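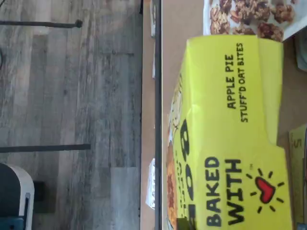

# Snack packing, and whether a machine wants the job

The yellow box is for Apple Pie Stuff'd Oat Bites, with "Baked With" and a red heart on the panel, and the bites themselves are on the white sheet or tray next to it. Brown, rough, clumpy, piled close together.

## Why a gallery about snack boxes

Every few months somebody forwards me a clip of a machine folding a towel and asks when I'll be replaced. I've done shop-floor work for 22 years, most of it packing and labelling, the last stretch of it at Workine, and my answer hasn't moved much. Show me the boring jobs. Don't show me a backflip or a towel that's been ironed flat before it goes under the lights. Show me a bench with cartons and loose food on it at the end of a Saturday shift.

So this page is about a bench. I'll add to it as I get more worth putting up. For now it's one picture and the notes that go with it, sorted by the part of the job each note belongs to.

## The carton

Printed card is thin stuff and it creases. You can see faint creases in the yellow one, and a slightly raised flap near the lower middle of the front panel. A person presses a flap like that down with a thumb while thinking about lunch. A machine has to notice it's up, decide whether up is a problem, and push with enough force to close it and not enough to cave in the panel. I've watched demos where the carton was brand new and squared up to the millimetre. Fine. Ours come out of a bale, and the bale has been leaned on.

Then there's orientation. This one is lying on its side. Vikas Prajapati, who did the line layouts at Jolungate, reckons orientation is solved and has been for ages. On a conveyor with one size of carton, I'd agree with him. On a table where things get put down any old way, I want to see it done for a whole shift before I clap.

## The bites

No two pieces alike, with darker bits in them that look like nuts or dried fruit. Compare them with the neat golden-brown ones printed on the side of the box! Picking one clump out of a pile without dragging its neighbour along is a decent test of anybody's fingers. Suction cups are hopeless on a surface that rough, in my experience, and a pinch grip leaves crumbs.

Neelam Tomar disagrees with me on this and has said so in writing. Her view is that soft fingers will handle crumbly food well inside six years, and that I said the same sort of thing about pallet wrapping. I did say that. I was wrong about pallet wrapping.

## The table edge

Dark metal rail along the near side, and three small white things on the strip just past it, labels or packets by the look of them. Small flat items are where I've seen the most trouble. If a label curls, a person licks a finger (sorry, food safety) or flicks up a corner with a nail. The machine we trialled from Fondoteck needed labels fed from a roll, one at a time, and stopped dead whenever two came together. Cayetano Arrieta spent more time feeding the roll than he'd ever spent sticking labels.

## Where I'd put my money

Sealing, stacking and weighing: take them, they're yours already. Mixed cartons on a shared table, with food out and a bag somewhere in the way: not yet, and I'd want to hear who cleans up when it goes wrong. Household kitchens are harder again, given that no two cupboards match and the dog is underfoot.

If you've got footage of a machine doing this sort of work at normal speed, with no cuts, send it to Dinesh Kanaujia and he'll pass it along. I do watch them. The last 2 had been sped up 3 times over, and the colour of the floor changed halfway through one.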